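Build the Gripper Before You Build the Arm

by Fitriani Mangundap 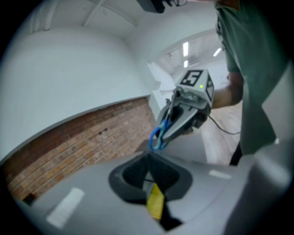 Why would anyone start a home robot project with a tool you have to hold in your own hand?

Because the hand end is where most of the trouble lives, and you can work on it for months, cheaply and at your own pace, without owning a single motor that is strong enough to hurt you. That's my whole argument, really, and if you have bread in the oven you may go and see to it now. For the rest of you I'd like to take the long way around.

I came to robots the way a lot of people in our workshop did, which is to say through the arm. You see an arm swinging across somebody's bench and you want one. I wanted one so badly that I spent most of a winter on it, and by January I had a shoulder, an elbow, and a wrist that sagged if you looked at it too long. At the end of that wrist I bolted the cheapest claw I could print. I called the whole contraption Peltden (there was a reason at the time, I'm sure) and it could wave very nicely. It couldn't pick up a spoon.

Kimie Sakai, who has the bench next to mine and far more patience, had gone at it from the other end. She'd made fingers, just fingers, with a trigger behind them, and she walked around the shop picking things up. Tape rolls, a teacup, other people's pencils. I remember thinking it was sort of a toy. Then I borrowed it for an evening and didn't want to give it back!

What you learn with a gripper in your own fist is how much your real hand has been doing for you all these years. Take scissors. You and I pick up scissors without a thought, and we turn them around in the air, and we know which end is going where. Put two plain fingers between you and the scissors and suddenly there's a question of where to pinch. Too close to the tips and the handles swing down and drag everything around with them. Squeeze across the pivot and the whole thing may roll on you. I've had a pair slide out onto my shoe, closed, thank goodness. If my poor sagging arm had been doing the holding, I'd have blamed the motors, or the code, or the weather, and I'd have spent another month fixing the wrong end of it.

There's a case against all this, and Nuwan Talukder makes it to me regularly over the sink. He says a gripper designed for a person's wrist will be a gripper that needs a person's wrist. We cheat without knowing it. We lean in, we tip the elbow, we feel the thing begin to slip and we catch it. Put the same fingers on a stiff arm and half of that is gone. He's right, and I've told him so, and I'd add that the weight is a nuisance too. What feels light to me at the start of an evening feels like a brick by nine o'clock, and a small arm has less to give than I do.

Still, I think he's describing the second problem, and I'd like people to reach the second problem. Our shelves are full of first problems. There's an arm up there called Caso that has been waiting on its elbow for as long as I've been a member, and I say that with love, as the owner of Peltden. Fingers get finished. You can print a new pair after supper, change the padding, try them the next evening, and know something you didn't know before. My current ones are version 14, and most of those changes were so small you'd have to hold two of them side by side to spot what I did.

The other thing, and I hadn't expected to care about it, is company. A hand tool can be passed around. Sutrisno Pattinasarany has long arms and holds everything from above, while I come in low from the side, and between us we found that my trigger was in a silly place for anyone but me. Lanying Zeng stood and watched the two of us for a bit, then asked why the finger pads were flat when hardly anything we were picking up was. I had no answer, and the next set had a groove. An arm clamped to a bench doesn't invite that sort of thing. People step back from it, quite sensibly, and they fold their hands.

So if you're starting out, and you have one bench and a modest budget and a household that would like the kitchen table back, I'd say make the fingers first. Carry them around for a season. Pick up the awkward things, the scissors and the wet sponge and the bag of rice that's been opened at the wrong end. Peltden is still on my bench, by the way, with its wrist propped on a paint can, and I mean to get back to it once I'm happy with the trigger.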